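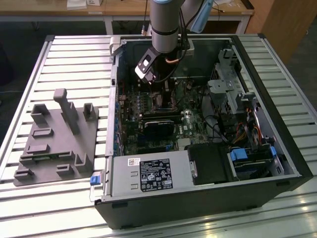 Search this site Enter keyword

Visits > Cellthorpe Workshop > Tips for Home Repair

Opening a Desktop Computer: Tips from the March Open Day

Visitors to the robot disassembly demonstration asked how the same care may be taken at home. Yesenia Lozano of Sovano offers the following advice.

Unplug the computer and lay the tower on its side before reaching in. Keep screws in a lidded tray – a muffin tin also serves.

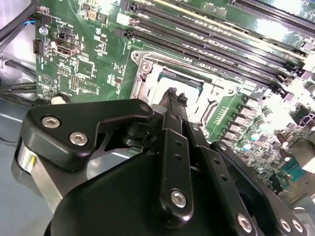
Hold circuit boards by their edges and keep fingers away from the processor socket. Release memory latches fully before lifting a module. The next demonstration begins at 2 p.m. and is limited to 26 visitors.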